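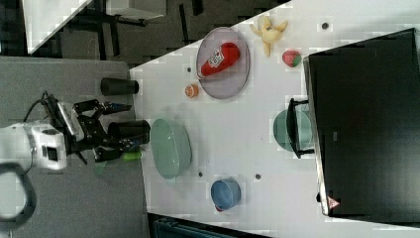 Chapter 6 deals with the clearing of a table on which tableware, food items and fixed equipment share one surface. Chapters 4 and 5 treated storage, where every object has an assigned position and the only question is whether it is in that position. A working table is a harder case. Objects are put down on it in the order in which they were used, and some come to rest in positions that would be wrong on a shelf. Two black cups lie on their sides, a ketchup bottle lies across a plate, and a teal bowl sits partly beneath the stand of a monitor. Each of these counts as a displaced item under the definitions given below. The orange slice on the tabletop beside the plate is displaced in a different sense, being a food item that rests on no dish at all.

After completing the chapter, the student should be able to classify the items on a mixed table, prepare a clearing sequence, state the resting position required for each class, and record the result on a table sheet. Play food and toy containers are used throughout the exercises. They are handled under the same rules as the goods they represent, except where Section 6.5 states otherwise.

6.1 Terms

Tableware: any cup, mug, bowl, dish or plate, whatever its material.

Food item: any single piece of food, real or toy, that is handled by itself. A peeled banana is one food item, including its peel.

Container: a closed vessel holding a food or condiment. Bottles are containers and are not counted as tableware.

Fixed equipment: any appliance, screen or stand that remains on the table during clearing. Fixed equipment may be moved only when the table plan is revised.

Support: the surface directly beneath an item. The support of a bottle lying on a plate is the plate. The support of the plate is the table.

Overhang: the part of an item that extends past the edge of its support. Overhang is recorded as present or absent and is not measured at this level.

Resting position: the position in which an item of a given class is to be left. Cups and mugs rest upright on their bases, bowls and dishes rest open side up, and bottles stand upright unless the table sheet calls for storage on the side.

6.2 The Clearing Sequence

The order of work follows the support relation. An item may be removed only when it supports nothing else. A plate with a bottle on it is therefore closed to removal, and the bottle is dealt with first. Students who sort by class alone tend to begin with the plates and must then lift two items at once.

The standard sequence has four steps:

Step 1. Remove containers from tableware and place them in the container zone.
Step 2. Collect food items that rest directly on the table.
Step 3. Set tipped cups upright, then move all cups and mugs to the cup zone.
Step 4. Remove bowls, dishes and plates, smallest first.

Swanepoel combines Steps 2 and 3 on tables with fewer than six items. The method is acceptable in practice but should not be used in the exercises, where the table sheet is graded step by step. 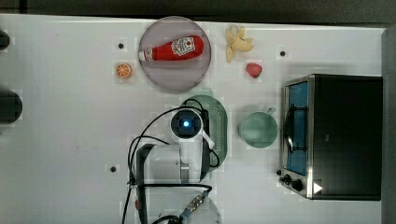 Fixed equipment limits the directions from which an item can be reached. Any appliance with a hinged door requires a clear area in front of the door, whether or not the appliance is in use. In the Kistov layout, which is used for all worked problems in this chapter, the clear area extends 600 mm from the door face, and any tableware inside it is moved before Step 1 begins. Items beneath or partly beneath a stand are drawn out horizontally until they are free of it and are lifted only then.

Holes in the tabletop serve as reference points. They do not change the classification of an item, but small food items should not be parked over them. When a position is recorded, the nearest hole is given first and the direction from it second.

6.3 Common Sources of Error

Sibiya and Hendricks reviewed 816 table sheets completed by first-year students and found 37 in which the support had been entered incorrectly. Most of these concerned bottles. The student had written "table" when the bottle lay on a plate, often when one end projected beyond the rim. Overhang does not alter support. A bottle with its cap past the edge of a plate is still supported by the plate, and its entry reads "plate, overhang present."

A second group of errors concerned cups lying on their sides. These were entered as removed from use, a category reserved for damaged pieces. A tipped cup is entered as "cup, displaced" and returned to its resting position in Step 3.

6.4 Preparing the Table Sheet

The table sheet has one line per item and is filled in before anything is touched. Columns, from left to right, are item, class, support, overhang, resting position and step. Color is added in the item column when two items of the same class would otherwise share a name. Fixed equipment is listed last, with the step column left blank.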